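Section 4. Tabletop chores: set-up and first session

Applies to the Jimside two-gripper kit, hand-held version. If you have the arm-mounted version skip to Section 6, most of this won't match.

Read this first

People ask us the same thing at every hand-over. Can it tidy the table yet? Short version: partly. Picking up blocks, yes, on a good day. Stacking plates, sometimes. Putting a glove away, no. Folding, no. A machine does these chores only as well as the sessions it learned from, so the set-up below matters more than the model you load afterward.

Allow a whole morning for the first session. Later ones go faster.

4.1 Before you start

1. Pick a table you can reach across without leaning. Round is fine. Square is fine.
2. Wipe it down. Crumbs get into the jaws.
3. Charge both grippers. Do not run one full and one half, they drift apart and the session has to be thrown out.
4. Check the finger pads. Press each one with your thumb. If it slides, reseat it (Section 3.2).
5. Check the screws on the jaws. Finger tight plus a quarter turn. No more.
6. Curtains either open or closed. Pick one and leave it for the whole session.

Note: a bedroom or kitchen works better than a bare test bench. The Durkar sessions were all done on a bench and the result could not cope with a bedspread in the background. Took us most of November to work out why.

CAUTION: keep fingers out of the jaws when the grippers are switched on. Gloves do not make this safe.

4.2 Laying out the table

7. Put the blocks down in a heap. Do not line them up. Real tables are messy and a neat row teaches the machine nothing usefull.
8. Mix plain wood and painted shapes. Triangles and wedges are the hard ones, make sure you have a few.
9. Add kitchen things. Plates in a stack, a lid with a knob, whatever is in the cupboard.
10. Leave one soft item toward the back. A glove or a cloth.
11. Leave clear space at the front edge for the first pick. 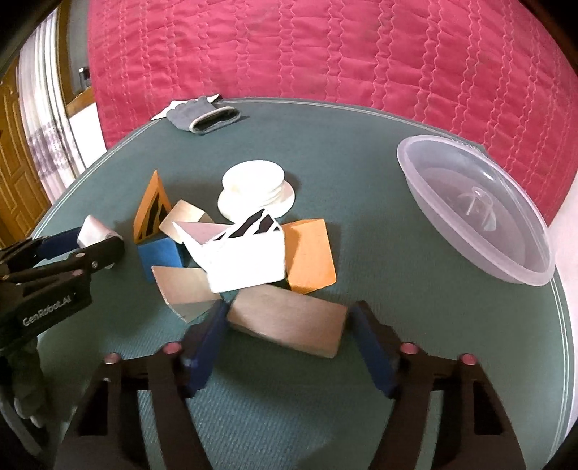
Reading time: 4 minutes

Angled blocks are where most first sessions go wrong. With a block lying diagonally between the pads, turn your wrist until the pads face its long sides, then close. Don't come at the corners. A corner grip looks ok and then the block spins out as you lift.

4.3 First pick

12. Bring the jaws in from the front, open, low to the table.
13. Stop when the block is between the two blue pads. Wait one breath.
14. Close slowly. Squeeze until the pads just give.
15. Lift a hand's width. Hold. Put it down somewhere clear.
16. Open, back off, repeat with the next block.
17. Swap hands after each run through the heap.

Note: small rolls and other light round things, use the second gripper and half the squeeze.

Note: a clear plastic lid is hard for any camera. The table shows through and the machine takes it for bare table. Grab it by the knob only, every time. If you grab by the rim in even a few runs the model will try the rim forever after.

CAUTION: no glass lids, no knives, no hot pans. The pads are not rated for heat.

4.4 How many runs

Minimum for a usable block model is 300 runs. The Verkilham set had 1,795 and was good on blocks, poor on plates. Gilchrist went to 3,353 and plates got better, but it still drops the top plate if the stack is even slightly off center. More runs of the same layout won't fix that. Move things between runs.

4.5 What to expect from the machine

Blocks out of a heap: works, slow. A person is much faster.
Blocks by shape: works if the shape isn't buried.
Lifting a lid by its knob: works with good light.
Top plate off a stack: hit and miss. Stand by to catch.
Stained plates: it doesn't know a stain from a pattern. Sort the washing up yourself.
Gloves, cloth, paper: not yet. It pinches the cloth ok but has no idea where the rest of it has gone. Paper under something else, don't bother.

Siham Radwan on the support desk keeps the current list of objects that work. Ask her before buying props.

4.6 If it goes wrong

Jaws close crooked: power off, check the jaw screws, start again from step 5.
Pad comes off mid run: stop, delete that run, reseat the pad.
Block slips every time: pads are dusty. Damp cloth, let dry.
Machine freezes over the heap: too many blocks touching. Pull 2 out and try agian.
Grippers out of step: recharge both, see step 3.

Anything else, send the session log to Hala Amrani with the time of day it happened and which gripper was in which hand. Without the hand she can't match the log.

Next: Section 5, Drawers and cupboard doors.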